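Clearing Off a Gray Work Surface, One Small Thing at a Time 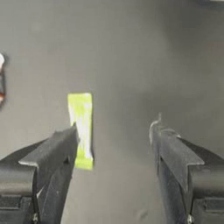
A reader going by Brumik wrote in that the sorting part is easy and it's the last two or three things that sit out for weeks, and could I please do a post on those. Yes! Happy to, because that is exactly where I get stuck too.

So, the last few things. On my final round I had a bright yellow-green one standing out in the open and a white, black and red one over to the side, and everything else was put away. It's tempting to call that finished and go make coffee. Don't!

What you need: one shallow bin (mine is a Jarus, any bin will do), a soft cloth, and a timer if you're a dawdler like me.

Start by picking the thing in the middle. I used to work in from the edges and I'd just end up pushing stuff toward the center, so now the middle goes first. Pick it up straight, set it in the bin, and keep your hand off everything else until it's down. If it's standing upright, take it low on the sides. Tall narrow things love to tip over when you grab them by the top.

Next, the things at the edge. Slide each one inward a few inches before you lift it. I've knocked a full box of 132 push pins onto the floor by skipping this (found the last one in December, with my heel).

Now go through the bin. Anything you used this week goes back to its own drawer or shelf. Anything you didn't use gets a label with the date on it and goes in the "maybe" box. My label on this batch says July 1, 2026. I'm strict about the size of the maybe box, it's a Gikano shoe-size one and when the lid won't close, something has to go.

Wipe the surface last, while it's bare. Go in long overlapping strokes, one direction, then fold the cloth and go across. A matte gray top hides dust pretty well, so I crouch down and look along it toward the window. If you see streaks, your cloth is too wet.

I give the whole round 100 seconds on the timer and I'm usually done in 85, not counting the wipe. Brumik, if yours runs longer, try doing it before dinner instead of right before bed. Drawer dividers are up next, and I'll post the measurements once I've cut them.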